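旧布的去处
一件衣服穿旧以后，在家里还要过很多年
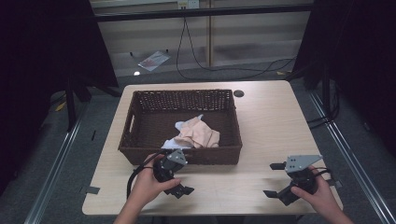 木桌上的深棕色编织篮，篮里一团桃色的布，旁边露出一小块颜色更浅的。

我母亲家的五斗柜，最底下那一层抽屉是拉不利索的。要先往上提一提，再往右推一点，然后使劲一拽，抽屉才带着一股樟脑和旧棉花混在一起的味道出来。里面全是布。枕套拆下来的边，衬衫的后背，秋裤的两条腿，一块格子桌布剪掉了烫坏的一角，还有我小学时候的床单，印着小熊，小熊的脸已经洗得只剩下轮廓。小时候我以为每一家都有这样一个抽屉，后来到外地念书，去同学家里玩，发现确实差不多每一家都有，只是有的装在饼干桶里，有的塞在缝纫机下面，有的用一只篮子搁在阳台上，猫喜欢睡在里面。

去年冬天编辑部讨论选题，有人提到换季收拾衣柜，大家说着说着就说到了旧衣服怎么处理。我顺口说我家的旧衣服从来不出门，都在抽屉里，结果一屋子人都抬起头来，每个人都有一个抽屉要讲。会开到天黑，选题没定下来，倒是定了我来写这一篇。所以先请您原谅，下面的内容有点散，布这个东西本来就是散的，一剪开就到处掉线头。

先说抹布

旧布最常见的去处当然是抹布。可是抹布和抹布差得很远，这一点凡是认真做过家务的人都晓得。我外婆那一辈对此讲究得厉害，什么料子擦什么东西，心里有一张谱。

旧棉毛衫是上等货。穿了七八年的棉毛衫，绒都磨平了，吸水快，又不掉毛，擦玻璃擦镜子最好，擦完对着光看，一道水印也没有。新布就不行，新布上有浆，滑溜溜的，水在上面滚来滚去就是不进去，非得下锅煮过、洗过、晒过几个来回，才算是听话了。外婆管这叫“把布养熟”。我当时觉得好笑，一块抹布还要养，现在自己过日子，买了漂亮的新抹布回来，头一个月怎么擦怎么不顺手，才想起她的话来。

毛巾是第二等，用来擦灶台，擦地，擦自行车。毛巾有毛圈，能兜住脏东西，缺点是油一旦进去就再也出不来。所以毛巾的命运是一级一级往下走的：先是洗脸，然后洗脚，然后擦桌子，再擦灶台，最后擦地，擦到硬得像一块饼，才光荣退休。我父亲至今不接受洗脸毛巾三个月一换的说法，他说三个月，毛巾还没有认识他呢。

化纤的衣服最不受待见。的确良当年是金贵的料子，做衬衫挺括，可是改成抹布就一无是处，水不进，灰不沾，擦桌子等于是把水从这一头赶到那一头。外婆的办法是把它剪成长条，搓成绳子，夏天绑黄瓜架，冬天扎白菜。的确良耐晒，一条绳子能用好几个夏天，颜色还是当初的颜色。我们院子里的黄瓜架上，多年飘着一截我舅舅的天蓝色衬衫。

丝绸擦眼镜，绒布擦皮鞋，这些您大概也知道。还有一样我是采访的时候才听说的：呢子。一位修了大半辈子家具的老师傅告诉我，旧呢子大衣的料子，剪成巴掌大的方块，垫在桌脚椅脚底下，比买来的什么垫子都强，不打滑，不伤地板，挪动的时候也没有声音。他铺子里有一只木箱，装的全是街坊送来的旧大衣。街坊送大衣，他给人家修凳子不收钱，这笔账双方都觉得自己占了便宜。

再说尿布

尿布是旧布一生中的高光时刻。这么说大概有点不雅，可是在没有纸尿裤的年代，一户人家要添孩子，头几个月全家上下最要紧的工作就是攒旧布。要旧的，要棉的，要浅色的，浅色的才看得清楚孩子肚子好不好。自己家里的不够，就去亲戚家要，亲戚家的孩子大了，用过的尿布洗净煮过，叠得方方正正，拿一块包袱皮包着送来，是一份很体面的礼。

我母亲生我的时候，收到了三家人的尿布。据她回忆，其中一家的床单是橘红底子的大牡丹，裁成了尿布，晾在院子里一字排开，远看像过节。她说这话时很得意，好像那是我出生的某种排场。后来我不用尿布了，那些牡丹又洗干净，包起来，去了我表弟家，再之后去了哪里就没有人记得了。一朵牡丹先在床上开了若干年，又在好几个孩子的屁股底下开了若干年，我想想觉得它也算见多识广。

现在的年轻父母用纸尿裤，方便，我完全赞成，半夜三点起来洗过尿布的人没有谁会怀念半夜三点。不过我有一位读者来信说，她坐月子的时候，婆婆从老家带来了满满一包旧棉布，她起初很抵触，觉得不卫生，跟丈夫嘀咕了好几天。后来孩子红屁股，医生让多晾一晾，白天就改用布的，这才把那包东西打开。布都是煮过的，软得像要化掉，每一块的边都细细地锁过。她在信里写，她摸到那些针脚，就一句抱怨也说不出来了。那包布用完以后她没有扔，擦过奶瓶，垫过婴儿车，现在孩子上了幼儿园，拿去给娃娃当被子。

百家衣和百家被

旧布也有往上走的时候。我老家的风俗，孩子满月前后，要到各家去讨一小块布头，拼成一件衣裳或者一床小被子，穿了盖了，孩子好养活。讨布是有规矩的：不能挑，给什么拿什么；不能给钱，给钱就不灵；给的人也不能拿全新的料子，要从穿过的衣服上剪，最好是家里老人穿过的，带着寿数。

我在县里的民俗陈列室看过一床百家被，玻璃柜子里铺开来，好大一片，旁边的牌子上写着由128块布拼成。我站在那里看了很久，看得讲解的姑娘都有点不放心，过来问我是不是哪里不舒服。我是在看布。蓝印花的，黑粗布的，军绿的，有一块紫红的灯芯绒，还有一块显然是袜子。也不知道是哪一家，大概实在找不出什么来，又不好意思让人空着手走，就剪了一块袜筒给他。拼被子的人也不嫌弃，端端正正缝在里面，周围还配了两块好看的花布。

拼布的手艺是有高下的。手艺一般的，把布剪成一样大的方块，横着竖着缝起来，就很好看了。讲究的要拼三角，拼菱形，拼水波纹，布纹的方向都要对过，斜着裁的布爱走形，拉一拉就长了，缝的时候手要松，松了又容易起泡。我试过一次，在陈列室办的体验班上，一个上午缝了16块小三角，缝完了放在桌上一看，没有两块是一样大的。教我们的阿姨很客气，说有灵气，像一群鱼。

这种拼法在别的地方也有，名字不同，图样不同，道理却都相通：布太贵了，一点点都舍不得丢。在机器纺纱之前，一匹布要经过多少双手啊，种的，摘的，轧的，弹的，纺的，浆的，织的，染的，等它终于成了一件衣服，谁忍心只穿一回就算了。有一位研究地方文书的朋友给我看过一份分家单的抄件，原件是1688年立的，上头除了田和屋，还一样一样写着棉被几床、布裙几条、旧夹袄一件，旧夹袄后面特别注了四个字：袖口已破。袖口破了的夹袄，也是要写进分家单里的，也是要有一个人郑重地领走的。

糊袼褙

说旧布不能不说袼褙。北方叫打袼褙，我们那里叫糊布壳，就是把碎布一层一层用浆糊粘在门板上，晒干了揭下来，硬硬的一大张，剪成鞋底鞋帮的样子，再一针一针纳。凡是别处都用不上的碎布，小到手指宽，都能在袼褙里找到位置。所以袼褙可以说是旧布的最后一站，过了这一站就真的没有什么可以剩下的了。

糊袼褙要挑天气，要大太阳，又要没有风。一般是夏天最热那几日，早上八点钟打浆糊，面粉和水搅匀，小火慢慢熬，熬到能挂住筷子又不成坨。门板卸下来，擦净，架在两条长凳上，先铺一层旧报纸，好揭。然后刷一层浆糊，铺一层布，布和布之间要对缝，不能叠，叠了纳鞋底的时候针过不去；也不能留缝，留了缝鞋底会从那里断。小孩子的任务是从碎布堆里找合适的形状，大人说“来一个三角的”，就递一个三角的，“来一个长的”，就递一个长的，跟拼图一模一样。我小时候最喜欢这个活，一整个上午可以不吃冰棍。

晒的时候要有人看着，因为鸡会上去。浆糊是粮食做的，鸡不懂得那是鞋底。

有一年我们家糊的那张袼褙，晒到一半忽然下雨，全家人扑出去抬门板，门板太宽，竖着进不了屋，横着也进不了屋——它本来就是那扇门上的，可是急起来谁也想不通怎么转。最后还是淋了一角。那一角起了泡，母亲舍不得，剪下来给我做了一个铅笔盒的衬底。那个铅笔盒用到了初中。

千层底的布鞋现在又时兴起来了，不过多数是机器压的底。我在一条老街上见过还在用手纳的铺子，店里光线暗，纳鞋底的大姐坐在门口的光里，锥子在头发上擦一擦，扎一个眼，引一次线，手腕绕一圈，往后一抽，嗤啦一声。我问她一双底子要多少针，她说没有数过，数了就不想纳了。她店里用的碎布都是附近裁缝铺给的，按颜色分在几只纸箱里，里面那几层用深的，外面见人的那层用白的。她说穿鞋的人看不见里头，她自己晓得里头有什么，有一双底子里面垫过一块旗袍料子，金线的，人家穿着它去买菜。

补丁

补丁这些年的名声是越来越好了。从前补丁要藏，同色的布，同色的线，最好补在里面，外头只留一圈几乎看不见的针脚。会补的人能顺着布纹织回去，一经一纬，补完了连自己也找不着。我们镇上原来有一位织补师傅，专门做毛料，香烟烫的洞，他从衣服下摆里面的缝头抽出纱来，对着灯一根一根织，半天织一个洞。他的摊子就在百货大楼的楼梯底下，只有一张桌子、一盏灯和一个绷子，排队的人能排到卖糖果的柜台。

如今反过来，补丁要露。红衣服上补一块绿的，牛仔裤上用白线密密地绣一片十字，袜子后跟织一个橘黄色的半圆。城里有了教人补衣服的课，我报名去过一家叫Enache的小工作室，在一栋老厂房的二楼，楼下是卖咖啡豆的，所以整节课都是香的。一节课收费128元，针线和绷子都备好，只要自己带一件破衣服去。

带破衣服去上课的那些人，我觉得比课本身还有意思。有位年轻姑娘带了一件男式的格子衬衫，领子磨破了，她说是父亲的，父亲不让扔，也不让补，她偷着拿出来的。旁边一位小伙子带来一只布兔子，耳朵快掉了，他不大好意思，始终用外套盖着，老师走过去教他的时候才掀开一点。还有一对老夫妻，带了一条桌布，结婚时候的，中间有一个茶壶烫出来的圆印子，他们想在那里绣点什么，为绣什么争了整整两个钟头，先生要绣一只鱼，太太要绣月亮，理由是印子本来就是圆的。下课时什么也没有绣上，两个人把桌布叠好，高高兴兴回家去接着争了。

我带的是一件毛衣，袖肘上一个洞。老师教我在下面垫一个木头蘑菇，先竖着走线，再横着一上一下地穿过去。我穿到第四行就串了，拆了三遍，最后成品有点像一扇装歪了的纱窗。可是说来奇怪，那件毛衣从此成了我最常穿的一件，而且吃饭的时候总忍不住把那只胳膊肘摆在明处。

老师说，初学的人有一个共同的毛病，就是拉得太紧，总觉得紧才牢。其实补的地方如果比周围紧，穿几次周围就会被扯破，破得比原来还大。补一件旧东西，手上的力气要照着旧东西来。她说这话的时候正在低头替我拆线，说得很随便。

回收的难处

写到这里，肯定有读者要说，抽屉总有满的一天。这话一点不错。我母亲那一层抽屉，正是因为满了才拉不利索的。从前一个人一年添两三件衣服，旧布的产量有限，抹布、尿布、鞋底、补丁，消化得掉；如今一个人一季就不止两三件，家里又没有尿布要换，没有鞋底要纳，黄瓜也是从超市买的。旧布只进不出，攒到后来就是一种负担，扔了心疼，不扔心烦。

小区里的旧衣回收箱我也去投过。投的时候心里是踏实的，铁盖子哐当一声，好像一桩心事落了地。至于落到哪里去，我为了写这篇稿子，跑了一趟郊区的分拣场。那里由一家叫Bevusix的公司在经营，场子很大，冬天没有暖气，工人们穿着棉背心，站在传送带两边，衣服一件一件从面前过去，伸手摸一下，就往身后不同的笼子里扔。我问凭什么分，带我参观的班长说凭手。棉的、毛的、涤的、混的，手一摸就知道，不用看标签，标签也常常剪掉了。她让我闭上眼睛试，递过来一件，我说是棉，她说是混纺；又递过来一件，我说是混纺，她说是她自己的手套。

最让他们头疼的恰恰是混纺。纯棉的可以开松了重新纺纱，纯毛的更抢手，纯涤纶也有它的出路，唯独棉里掺了涤、涤里又掺了氨纶的，谁跟谁都分不开，多半只能打碎了做填充，做大棚的保温被，做汽车里的隔音毡。另外还有纽扣、拉链、亮片、烫画，都要先拆下来。班长说她最怕亮片，一件亮片衣服混进来，整条线上的人头发里都会闪好几天。

场子角上有一个架子，放着从口袋里掏出来的东西，等人来认。钥匙，电影票，口红，一只小孩的牙，用纸巾包得好好的。那只牙放了很久了，班长说每次大扫除都有人提议清掉，每次又都留下了。

有一件事她叮嘱我一定写上：湿的衣服不要投。一件湿的，能捂坏一整包。旧衣服要洗干净，晾干，鞋要成双绑在一起，袜子单只的就不要投了，自己留着擦窗户槽，套在手上，比什么工具都好使。她这么一讲，我忽然觉得像听见了外婆在说话。

布的新生意

当然也有人在旧布里头看见了生意。我走访的几家里面，Vekora做得比较有意思，他们专收酒店淘汰的床单。酒店的床单换得勤，稍微有点发黄起球就不能再上床了，可是棉是好棉，密度高，洗过几百遍，外婆所谓养熟了的，再没有比它更熟的。他们拿来重新染色，裁成围裙、茶巾、束口袋。染色用的是茶和石榴皮，一缸一缸颜色都不同，所以客人不能指定深浅，寄到什么是什么。头一批只做了1000条茶巾，据说卖得很慢，第二年才有人回头来买，来信说用顺手了，想再要几条，颜色随便。

另一家叫Ruketti的则走了另外一条路，他们替人改东西。您把旧衣服寄去，再写一封信，说说这件衣服的来历，他们改成靠垫、书套、灯罩、琴凳的面子寄回来。我起初觉得这封信有点多余，改东西就改东西，要什么来历呢。负责裁剪的师傅却告诉我，信有大用处。有一回收到一件男士睡衣，料子普通，胸口有个口袋，口袋边上磨得很毛，按一般的做法，裁的时候就把口袋避开了。幸好信里写着，老爷子每天晚上把眼镜放在那个口袋里，放了好多年。于是他们做靠垫的时候，把口袋留在了正中间。

我听完，半天没有接上话。师傅也不催我，低头把一块料子翻过来，找它的经向。找经向有个土办法，两只手捏住布边轻轻弹一弹，声音脆的那一边是经，声音闷的那一边是纬。他弹给我听，我装作听出来了。

也有做不成的。有人寄来一件穿得太久的汗衫，布已经薄得像纸，针一上去就是一个洞，怎么改都不行。他们把汗衫洗净叠好寄回去，附了一张字条，建议就放在原来的抽屉里。

几条实用的话

照我们杂志的老规矩，专题里总要有几条可以照着做的。我把采访中各位师傅阿姨说的归拢归拢，不分先后写在下面，您挑着用。

剪旧衣服之前先拆扣子。扣子连同一小截线穿在一起，成套地放，将来配扣子的时候省得满屋子找。拉链如果还好，也拆下来，一条金属拉链比大多数衣服的命都长。

棉毛衫要避开罗纹口剪，罗纹口另外留着，剪成圈就是上好的皮筋，扎米袋子不滑。T恤横着剪成条，拉一拉会自己卷成绳，可以钩地垫，钩杯垫，钩得松一点，洗了才干得快。

牛仔裤的裤腿适合做围裙和工具袋，裤裆那一带料子厚，缝纫机容易断针，手缝又费手，干脆不要。口袋一定整个剪下来，钉在橱柜门后面，放剪刀放橡皮手套都合适。

旧毛衣如果不想拆，可以故意用热水洗缩，缩成毡，剪开也不会脱线，做锅垫隔热很好。注意要纯毛的才缩得起来，腈纶的怎么煮都还是老样子，我煮过一回，只煮出一锅蓝水。

收旧布，最怕潮。洗净晒透，晾凉了再收，不要趁着热气叠进去，热气关在里头容易生霉。樟脑丸用纸包着，别直接挨着浅色的料子。用篮子或者布袋装比塑料箱子好，透气。每年晒一次，晒的时候翻一翻，有些布翻到的时候就会想起来它能做什么。

还有一条是我母亲加的：别攒太多。她说这句话的时候，正把我父亲的一件旧睡裤往抽屉里塞。

抽屉里的那块布

稿子写到一半，我回了一趟家，说要帮她清理抽屉。母亲起初不大情愿，后来看我态度诚恳，便端了两杯茶进来，坐在床沿上监工。我往外拿一块，她就说一块。这是你奶奶的罩衫，你奶奶个子小，整件衣服只出了这么一点点布。这是你爸厂里发的工作服，洗不烂，留着垫花盆。这是窗帘，我们刚搬来那年的窗帘，你坐在窗台上拿蜡笔画过，画的是什么，你说是火车，我们看着像蜈蚣。

蜡笔的印子还在，淡淡的一条，紫色的，确实像蜈蚣。

我们从下午两点一直理到快吃晚饭，茶续了好几回，最后决定不要的，只有很小的一堆，其中还有几块是母亲趁我不注意又拿了回去的。工作服送去给楼下修车的邻居擦链条了。小熊床单我要走了，剪了一半做成枕巾，另外一半她坚持要留，说万一呢。我问万一什么，她想了想，说万一你那一半用坏了，得有一块一样的来补。

抽屉推回去的时候还是老样子，要先往上提一提，再往右推。父亲在厨房里喊，问谁把他那条睡裤收起来了，他还穿着呢。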